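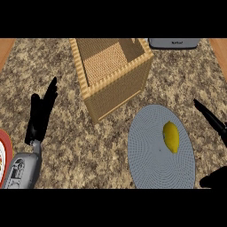
Bemport Tide Gauge Readings

Hourly water levels from four gauges in the Bemport estuary, with the scripts used to clean them. The raw logger files are kept unchanged in raw/ and everything in clean/ can be rebuilt from them.

Contents

raw/ – logger downloads, one file per gauge per month
clean/ – corrected hourly series in CSV
scripts/ – import, datum shift and gap flagging
notes/ – site visit notes, transcribed as written

Gauges

HAV – Havus jetty, pressure sensor on the inner pile
HOR – Horgan lock, downstream side
SKA – Skadorau slip, float gauge in a stilling well
BEM – Bemport quay, radar sensor

HAV and BEM log every 10 minutes. HOR and SKA log once an hour. The cleaned files use the reading nearest the hour for all four and do not average.

Columns

time – UTC, ISO format, no daylight saving
gauge – three-letter code as listed above
level_m – water level in metres above local datum
flag – 0 good, 1 filled, 2 suspect, 9 missing

Missing levels are left blank. Older copies used -99, and any script that still tests for this value will find nothing.

Datum

Each gauge was levelled to the bench mark on Bemport quay. The offsets are in scripts/offsets.csv and are applied once, at import. Do not apply them again to files in clean/. The SKA offset changed when the well was rebuilt, so that gauge has two rows in the table, each with a start time.

Gaps

Gaps of up to 4 hours are filled by fitting a smooth curve through the readings on either side and are given flag 1. Longer gaps are left open. The longest is at HOR and lasts 21 days in January, when the logger battery failed.

Known problems

HOR reads high for a short time after the lock sluices are opened. These readings are real water levels but say little about the tide outside. They are given flag 2 where the gate log allows it. The gate log is incomplete.

SKA silts up. When the inlet is partly blocked the trace lags the other gauges and low water is cut short. The worst spells are listed in notes/ska.txt – they have not been corrected.

Air pressure at HAV is taken from the sensor in the jetty hut. Before it was fitted, a fixed value was used, and errors of up to 35 cm are possible in stormy weather.

Rebuilding

Run scripts/import.py, then scripts/shift.py, then scripts/flag.py. Running flag.py before the datum shift gives wrong limits for suspect values and no warning.

Licence

Data and notes may be reused with credit to the Bemport gauge records. Not for navigation.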